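Laundry, a long August and giving in to the dryer

I grew up in a house where you hung things out. Rain meant you waited, and if it rained all week you wore the weird sweater. So when I moved to Clesley and found myself in an apartment with no balcony, no yard and one very small window, I just sort of carried on as if nothing had changed. I bought a folding rack. It lived in the hallway. I walked sideways past it for 3 months.

Then came August, which was so humid that my towels took two days to dry and smelled like a pond when they did. I washed them again. Pond again. I tried vinegar, I tried hanging them over the doors, I tried pointing a fan at them all night (my electric bill would like a word). My neighbor Eluned Gape finally stopped me on the stairs, looked at the bag of damp bath towels I was hauling back up, and told me to just use a dryer like a normal person!

So now I do. I go at seven in the morning, when it's quiet, with one bag for towels and sheets and one for everything else, and I've gotten weirdly fond of the whole routine.
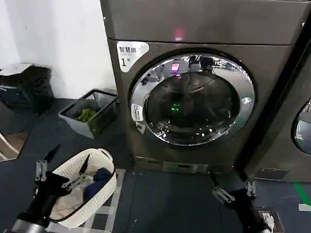
The biggest lesson so far is that I was stuffing way too much in. I used to cram the drum until the door barely shut, and then act surprised when the middle of the pile came out soggy. Now I do towels by themselves, shake each one out before it goes in, and leave plenty of room at the top. Sheets get their own turn too, or they swallow every sock I own and roll up into one giant damp burrito.

I've also quit fabric softener on towels. Mine had gone kind of slick and didn't soak up anything, and after a few washes without it they felt like towels again — a bit rougher, but I like that.

Sweaters and my good jeans still go on the rack at home. I folded it down to half size and moved it next to the tub, so the hallway is a hallway again and I can carry groceries through it facing forward. Next up is the linen closet, and I'm a little scared of what's at the back of it.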